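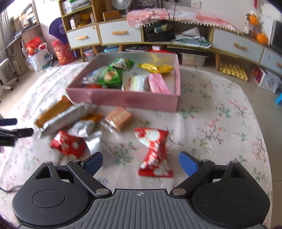
Snack table: what we still need before the holidays

Thank you to everybody who left something on the snack table this week. The white cloth with the small flowers is back from the laundry, and already it has red packets on it, silver ones, a long golden-brown one and a pink box. Please take what you like. The table is for all the people who rent at Gidalura, also those who come only one day in the week.

The snack fund has 500 left for this year, after we paid the order from Steletau. This is enough for one more small order, and I would like to send it before the office closes. If you have a wish, write it on the paper beside the kettle until the end of 12/14/18. Last time many wishes were for salty things, so I will order 60 small bags of the Erkus crackers and use the rest for sweets.

I have three requests.

Please do not put opened packets back between the closed ones. The crumbs go in the cloth, and it must be washed each time at 60 degrees. An opened packet can go in the tin on the shelf, with a clip. The clips are in the drawer with the teaspoons.

If you bring something from home or from a trip, and the label is in a language that most of us cannot read, please stick a small note on it. Two colleagues cannot eat nuts and one does not eat gelatin – a few words about this are enough.

Wrappers go in the yellow bin. The shiny ones too, I have asked the collection company to be sure.

In January the table moves to the room Mughal, next to the window, where there is more place for chairs. The kettle moves also, but the refrigerator stays where it is. If you can help to carry the shelf, please tell the front desk which morning is good for you.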